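Call for participants: demonstration and open day, simulated kitchen manipulation

Dullex is looking for 19 outside participants for the spring open day at its Pruvano site. The day covers one subject: how a single-arm robot with a parallel gripper is evaluated in simulation on countertop tasks before any hardware time is booked. Participants will watch recorded and live episodes, score them on a paper form, and take part in a closing discussion. No background in robotics is required. Experience with inspection, grading, proofreading or any other work that involves applying a written rule to a large number of similar cases is useful.

Applications close on 31 March 2023. Places are assigned in order of receipt once the form has been checked for completeness. Applicants who took part in the February session may apply again but will be placed on the waiting list until the first round is filled.

Program of the day

Doors open at 9:15. Ottavio Caputo, who runs the evaluation group, gives a short introduction to the task set and the scoring form. The current set contains 531 episodes, of which 220 have been scored twice and are used as the reference. Participants then work in pairs at a screen. Each pair scores one block before lunch and one block after. Lunch is provided. The live demonstration starts at 2:00 and runs for 40 minutes. The episodes in it are started on request, so participants may ask for a changed start position or a second run with the same settings.

Each episode is shown from an outside view and from a view close to the fingers. Participants may switch between them at any time. 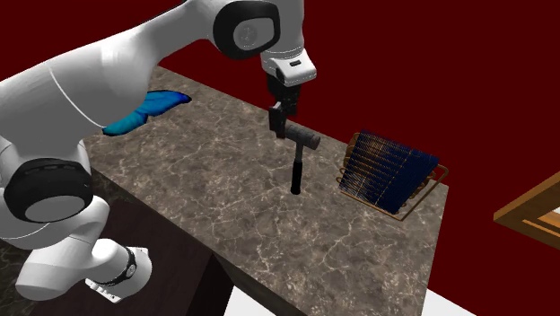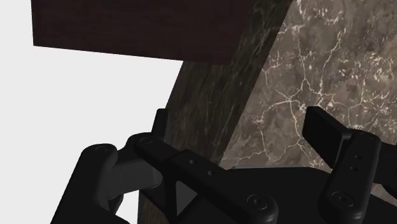
The scoring form asks for a judgment on three points: grasp, transport and placement. Most disagreement between scorers in February was over the first. A grasp is marked as held when the object is between the fingers and no other surface is carrying its weight. With the dark T-shaped tool, the fingers close on the upper portion and the shaft points down at the marble, and from the outside view it can be hard to tell whether the tip is clear of the stone or lightly touching it. Scorers should then go forward and back through the episode before marking the box. If the question stays open, the correct entry is "U" (undecided) -- a guess in either direction is worth less to us than a U. Transport is scored from the first held moment to the release. Placement is scored only after the gripper has let go and the object has stopped moving.

What we ask of participants

You should be able to look at a screen for two blocks of 75 minutes each, with a break between them. Normal or corrected vision is needed. The forms and all instructions are in English. Please do not discuss individual scores with other pairs before the closing discussion, as the agreement figures are computed on the forms as handed in.

What participants receive

A flat payment for the day, travel costs within the region against receipts, and a copy of the summary report when it is released. The report lists agreement by task and by criterion. Names are not included. Scored forms are kept under a participant number.

Getting there

The Pruvano site is the low building behind the Dokar warehouse. Use the Sipos Road entrance; the main gate is for deliveries. Parking is available in row C. The demonstration room is on the ground floor, step-free from the parking lot.

How to apply

Request the application form from the front desk at Dullex and quote reference 197. Return it with a short note on any earlier scoring or inspection work, your preferred block partner if you have one, and any dietary needs. Confirmations are sent within five working days of the closing date. Incomplete forms are returned once for correction -- the date of the corrected form then counts as the date of receipt.

Visitors who only want to see the live demonstration do not need to apply. They can sign in at the desk from 1:30.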